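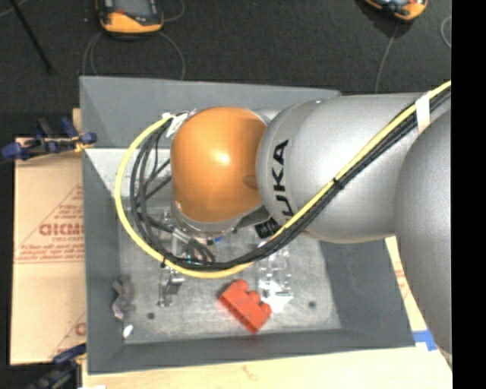
Speaker notes, evening session, 70 seats
Talk: Can it put the toys away yet?

Slide 1. Title
Say good evening, thank Raffaele Piras for the invitation and for finding me an adapter. Wait for the people at the back to sit down (there are always a few, and they're always the ones with the good questions).

Start with my kitchen floor in April. Two children, one long rainy afternoon, and a whole toy chest tipped out between the stove and the table. I remember standing there thinking, I work on this for a living, why am I the one on my knees? Pause for the laugh, if there is one.

Slide 2. What we ask for
When friends hear what I do they ask for the same things. Fold the shirts, empty the dishwasher, pick up after the kids. Shop people want the parts bin sorted. I love that these turn out to be nearly the same request! Reach into a mess, take hold of one thing, put it somewhere sensible.

Slide 3. Bin picking, the easy half
A solid toy brick is a kind object. It has flat sides, a strong color, and it doesn't squash. Lying by itself with room for the fingers, it's a fair thing to expect of an arm today.

Slide 4. The hard half
Go slowly, this is the heart of the talk. Clear plastic. The camera sees through it, or it sees the ceiling light shining back, and the depth reading goes to pieces. Then the thin crumpled things that lie flat, and anything resting close to a wall, where the fingers want to be exactly where the wall already is.

Tell the Tultevlow story here. We ran 488 picks on mixed household items and 152 of them failed, and when we sat down with the list, most of the failures were see-through or soft. My mother could have told us that, and she did, over the phone.

Slide 5. Shop floor
The Parisi line: same part, same tray, all shift long. Works beautifully. Then a supplier changed the bag the parts came in, and we lost about 5 days. Don't rush past this, the shop people will be nodding.

Slide 6. So, yet?
For one chore, in one place, with somebody nearby, yes. For my kitchen floor, I'm still on my knees.

Questions. If someone asks about price, send them to Omer, who has the sheet. Leave the Hular clip for last, and check the sound is off first.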